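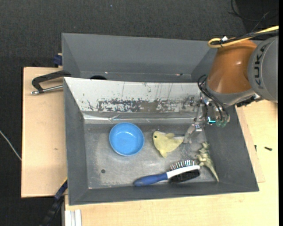 Sorting and cataloging a box of old postcards, start to finish

Posted February 5, 2019

Got a shoebox of cards from an estate sale? Or inherited one? Same job either way. These are my working notes, cleaned up a bit. I did a box of 163 in January and wrote things down as I went, so the order is the order I do it in. My whole collection is at 3000 cards now and I wish I'd started numbering at card one. Start numbering at card one.

What you need

Clean dry table. Bigger than you think.
Soft pencil, a 2B is good. No pens anywhere on the table.
Card sleeves, archival, no PVC. I use Brelik sleeves, the postcard size. Old cards are a little smaller than modern ones so the "continental" size will flop around.
A long box that fits sleeved cards standing up.
Index dividers, or cut your own from acid-free card stock.
Magnifier or loupe.
A flatbed scanner.
A spreadsheet or catalog program. I use Onero. A spreadsheet is fine for the first few hundred.
Clean hands. Wash, dry, no hand cream. Cotton gloves make me drop things and bend corners, so I only put gloves on for real photo cards with a glossy face.

Step 1. Leave the order alone

Before you touch anything, look at how the box is packed. Bundles with string? Envelopes? Write it down. Cards from one family trip often sit together and once you shuffle them that's gone. I cut the string (never pull it over the edges), and slip a scrap of paper in with the bundle: "bundle A, front of box" and so on.

Do rubber bands first. Old ones glue themselves to the card. If one is stuck, don't yank. Snip both sides, leave the stuck bit, come back to it later with a plastic spatula. If it won't lift, leave it. A band mark is better than a skinned card.

Step 2. Pull the problem cards

Go through once, fast. Pull out:

Anything fuzzy or that smells of mildew. Into its own zip bag and out of the room.
Cards stuck together.
Cards with glitter, tinsel, silk or anything sewn on.
Leather or wood novelty cards.
Album pages with cards still in them.

Everything else is the easy pile. Work the easy pile first. The problem pile can wait a month, it's waited eighty years.

Step 3. Rough sort by back

People sort by the picture first. I did too for years. Sort by the back, it's quicker and it dates the card for you. For US cards, rough guide:

Undivided back, address only, message squeezed on the front: before 1907.
Divided back, line down the middle, image usually runs to the edge: 1907 to 1915 or so.
White border on the picture side: from the mid teens to 1930.
Linen, the textured stuff with loud colors: 1930s to the early 50s.
Chrome, shiny color photo: late 30s on, but mostly after the war.
Real photo: any period, look at the stamp box.

Six piles. These overlap, publishers used up old stock, so don't fight over a single card. Put it in the closer pile and move on.

Real photo or printed? Loupe on the picture. Dots means printed. Smooth gray with no dots means photo. Silvery sheen in the dark parts when you tilt it is another good sign of an old photo print.

Step 4. Number every card

Small pencil number on the back, lower left corner, light pressure. Lay the card face down on a sheet of clean glass or hard plastic when you write, other wise the number embosses through to the front. Ask me how I know.

If you can't bring yourself to write on a card, put the number on a slip in the sleeve, behind the card. Slips fall out though. On chrome cards the back is sometimes too slick for pencil so slip it is.

Numbers just run. 0001, 0002. Don't build meaning into them, no "NM-1910-DANCE-04". I did that on the first 600 and had to redo all of them when I found half the dates were off.

Step 5. Scan both sides

Front and back, always. The back is half the value to anybody doing research — caption, publisher, message, postmark.

Settings I use:

600 dpi for real photo, that's plenty to read a shop sign in the background.
300 dpi for printed cards. Higher just gives you bigger dots.
Color, even for black and white cards. The paper tone matters.
Auto-correct OFF. Auto-crop OFF. You want to see the edges.
Save as TIFF, make JPEGs from that for sharing.

File name is the card number plus a or b. 0047a is the front, 0047b is the back. That's it. Don't put the caption in the file name.

Wipe the glass every ten cards or so with a dry lint-free cloth. Linen cards shed a fine dust.

I lay four to a bed and split them afterward. Leave a finger width between.

Step 6. The catalog entry

Keep it short or you will quit by card thirty. My fields:

Number
Title or caption, copied exactly as printed, misspellings and all
Place (as you'd say it now)
Place as printed, if different
Type, from the six piles
Publisher and publisher's card number
Date, and how you know it
Used or unused
Postmark, place and date
Message, yes or no, transcribe if it's interesting
Condition
Where I got it and what I paid
Notes

"How you know it" is the one people skip. Do not skip it. A postmark tells you when it was mailed. It doesn't tell you when the picture was taken. A rack card could sit in a drugstore for years. I write "postmark", "back type", "caption", "guess". Guess is a perfectly good entry.

On captions. Copy them word for word but treat them as a publisher's caption, written to sell cards to tourists. This goes double for cards of dances, ceremonies, costumes, markets, anything with people being shown to visitors. The names are often wrong, the place is often wrong, sometimes a studio set. I have two cards from Hulme, a small regional outfit, same photograph on both, and the captions name different towns. So: printed caption in one field, what you've been able to confirm in another, and never mix the two. If you do find out from the community or a local museum what's really going on in the picture, put that in Notes with where you got it.

Some ceremonies were not meant to be photographed or passed around. If you have a card like that, catalog it, but think before you post a big scan online. I keep those in the catalog with no image attached.

Step 7. Condition

Keep grades simple. I use:

Mint — unused, sharp, flat
Near mint — unused or clean used, one tiny flaw
Excellent — light corner wear
Very good — rounded corners, small crease off the picture
Good — creases, stains, still nice to look at
Poor — tears, pieces missing, a space filler

Then one line on what's wrong. "Crease UL corner, album marks 4 corners." Tilt under a lamp to find creases, they hide when you look straight down. Be mean about it. Everybody grades their own cards too high.

Step 8. Sleeve and file

Card into sleeve open side up, picture facing you. Never tape a sleeve shut near the card. I stand them in the long box, not packed tight. You want to be able to tip them forward with one finger. If there's a lot of empty space at the end, fill it with a block of folded acid-free board so nothing curls.

How to divide them? By place works for most people. State, then town. Then a few topic dividers for things that aren't about a place: greetings, ships, animals, dances and fairs. I've got a divider just for Grukorura, a lake resort that's long gone, because every box I buy in this county has three of them.

Whatever you pick, the number finds the card. Write the box and divider in the catalog and you can reorganize any time you want.

Storage: inside wall closet, middle shelf. Not the attic, not the basement, not the garage. If it's comfortable for you it's comfortable for them.

Step 9. Back to the problem pile

Mildew: let the card dry out completely somewhere airy, out of the sun, then brush it outdoors with a soft brush, away from you. Mask on. Staining stays. Don't wipe it wet.

Stuck together: leave it alone unless it's worthless. Real photos stuck face to face are a job for a paper conservator. Ask the price first.

Album pages: if they have corner slots, flex the page, not the card. If they're glued down, scan the whole page and keep it as a page. I have ruined enough backs to say this with some feeling.

Surface dirt on printed cards: soft white vinyl eraser crumbs, rolled gently with a fingertip, only on the blank margins. Not on pencil messages obviously. Not on linens. Never on real photos.

Tinsel and silk: own box, flat, one layer. They'll scratch everything else.

Step 10. Back it up

Two copies of the scans and the catalog. One not in your house. Export from Onero (or whatever you use) to a plain CSV file once a month, programs die and CSV doesn't. I also print the list once a year and stick it in the front of the box.

How long does it take

The 163 took me nine evenings with scanning being the slow part. First box will be slower. Do batches of twenty: number, scan, enter, sleeve, put away. Don't number the whole lot and then scan the whole lot, you'll loose your place and have cards all over the house for weeks.

A few loose ends

Duplicates: give both a number. Check the backs, a lot of "duplicates" are different printings.

Stamps: leave them on. A card with the stamp soaked off is worth less than the stamp.

Missing stamp already? Note it under condition and move on.

Foreign cards: the dates in Step 3 don't work, divided backs came in earlier in Britain and in most of Europe. Separate pile, look them up by country.

Messages you can't read: scan, bump the contrast on a copy, try again in a week. Check if it's written upside down between the lines, people did that to save space.

Will add something on stamp boxes when I get a chance, that needs its own page.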